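Griltemow Gripper Comparison: Cloth Handling

Last updated: April
Reading time: 8 minutes

# Griltemow cloth set

Recordings of a two-arm cell handling single garments, made to compare fingertips and wrist cameras for cloth work. The set holds 254 episodes. Each one has joint positions, gripper commands, video from a fixed camera and wrist video, plus a short operator note.

The work started as a purchasing question. Kumance needed to decide which fingertips to put on its next batch of arms, and the old grasp tests used blocks and bottles. Those results said very little about a T-shirt. Lejla Georgiou suggested recording everything in the same format, so the trials could be used for training later.

## Setup

Both arms are teleoperated and share one white tabletop with walls on three sides. The arms mount at the near corners and reach in over the table. Keep the cable loops long if you build a similar cell. We shortened them during setup and the wrists could no longer turn far enough for a side grasp.

The controller is a Brillau unit with one command stream per arm. The two streams are stamped by the same clock. Gripper commands are stored as requested opening, and the measured opening is stored next to it. The gap between those two values is the most useful signal in the set if you care about whether cloth is in the jaws.

## Tasks

Each episode belongs to one of four tasks:

- `squeeze`: close in on a bunched cloth from both sides
- `approach`: bring both grippers to opposite sides without contact
- `pinch_lift`: take a small pinch and raise the cloth
- `fold_half`: fold once and release

The `squeeze` task looks simple and gave us the most trouble. If one arm arrives early, it pushes the cloth toward the other and the second grasp lands on a different part of the fabric. Operators were told to stop short, line up, and then move in together.
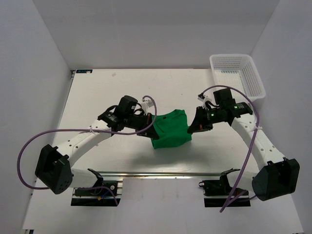 *Both grippers pressed into a bunched green cloth, fixed camera.*

Green was chosen for the cloth items after a trial with white ones, which were hard to segment against the tabletop. We did not vary the background, so a model trained on this set alone should be expected to lean on color.

## Fingertips compared

Type A is a stiff, pointed tip. Type B has the same outline with a softer pad. Type C is a wide flat tip from Bošković, kept in as a baseline. The type is stored per episode in `tip_left` and `tip_right`. We never mixed types within an episode.

Type A picked up a single layer more often than the others. It also let go more cleanly. Its weak point is position: a small error in height and the tip slides over the fabric or presses into the table. Type B forgives more but tends to take two layers when one was wanted. Type C holds a thick bunch well and is poor at nearly everything else in this set.

Haris Nikolovski ran most of the Type A sessions and Mimoza Ionescu most of the Type B ones. That is a flaw in the comparison. The operator field is there so you can check for it, and we would split the sessions evenly another time.

## Approach episodes

These end before contact. They were added late, when Boris Nikolaidis pointed out that a failed grasp could often be predicted from where the grippers stopped above the table. The cloth starts crumpled or partly folded, and the end pose is the label.

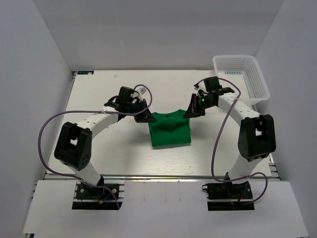 Page 4

For a T-shirt, a good end pose has the two grippers level with each other and a little space left on each side of the fabric. Sleeves are a problem. If a sleeve is tucked under the body, the fixed camera cannot tell you which edge is which, and the wrist view only helps once the gripper is close.

## Wrist cameras

We tried two mounting heights. The low mount shows the fingertips and the point of contact, and loses most of the table as soon as something is lifted. The high mount keeps more of the table in view but hides the last part of the grasp behind the gripper body. We settled on the low mount for the released episodes. 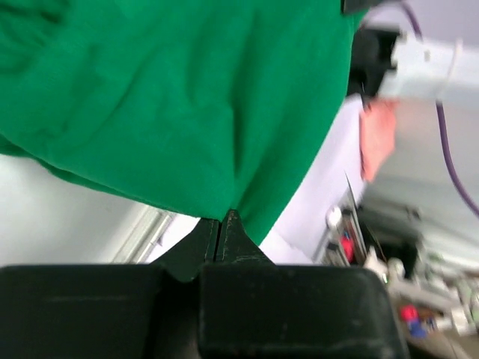 *Wrist view with a pinch of green fabric held between the fingertips.*

Expect the cloth to take up a large share of the wrist view during a lift. Focus is best near the gripper, so the background is soft. People and nearby equipment can also appear in the wrist video. Crop or mask if your use calls for it.

## Files

- `episodes/` – one folder per episode, with video and a state log
- `notes.csv` – operator notes, tip type, task, outcome
- `splits/` – train and test lists, split by session
- `calib/` – camera calibration, one file per mount

The state logs hold up to 3,088 rows each. Longer attempts were stopped and restarted as a new episode, and the note says so.

## Known issues

Outcome labels were entered by hand at the end of each attempt. Lumturie Kneževič rechecked the `pinch_lift` labels against video and corrected several where two layers had been marked as one. The `fold_half` labels have not had a second pass.

Measured opening drifts slightly over a long session – compare it with the first rows of the same episode and ignore absolute values.

Contact: Lumturie Kneževič, Griltemow data desk | © Kumance | Back to top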